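I've spent most of July writing the house rules for robots working in ordinary kitchens. A thread, for anyone who has to write their own and would like to lose fewer evenings to it than I did.

First draft was 146 rules. Liviu Bratu read it on the train and sent back one line: "Which of these would you follow at 7 am?" I counted. Four.

So we started over, with one test. If a tired person can't check a rule from where they're standing, it goes in the appendix, where rules go to be admired.

Rule 1: cables get walked before power goes on. Start at the wall, finish at the arm, say out loud what each one belongs to. You'll feel silly. You'll also find the one that belongs to nothing.

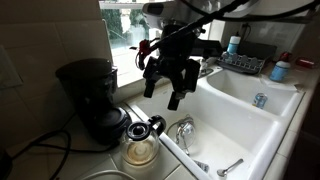
Rule 2: write down the state of the room before the first run. All of it, mess included. The Skovard checklist we inherited just says "workspace prepared," a phrase that has never once been false on paper.

Rule 3: don't tidy for the robot. If the job is a kitchen, the kitchen gets to be a kitchen. People at Gadarov disagree with me on this and have a very clean sink to show for it.

Rule 4: glass has its own line on the form. Who put it there, what it holds, what happens if it goes. "It'll be fine" is not an entry. I've removed it from the form 2 times now.

Which brings me to approach paths, the section that ate a whole week. We used to write "approach from a safe direction" and leave it there. Now the form asks what the fingers meet first. With a coffee carafe you want that to be the handle, and when it's facing straight out at you like this one, over an open gripper, the line takes ten seconds to fill in. Turned to the wall, it takes a meeting. 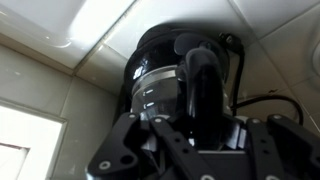

Rule 5 is the one I get the most mail about: the appliance counts as part of the cell. The Sullgate people wanted to list only "items to be handled," meaning the carafe and nothing else. But a coffee maker comes with a cord, and this one hangs in a loop against the tiles before it ducks behind the machine. Put the loop on the form. Fingers don't know the difference between an item and an item's cord.

Rule 6: one person holds the stop button and that person does nothing else. No notes, no phone, no helpful commentary. I've failed this one personally, on the commentary.

Rule 7: near misses get written up the same day, in plain words. "Unplanned contact event" is banned. Say it bumped the faucet.

The whole thing now fits on one page, about 400 words. The appendix remains long and, as far as I can tell, unread. Liviu wants it printed in a smaller font.

Đồng is translating the one-pager next and has already asked what "walk the cables" means if you're sitting down. Fair. Rewording it tonight.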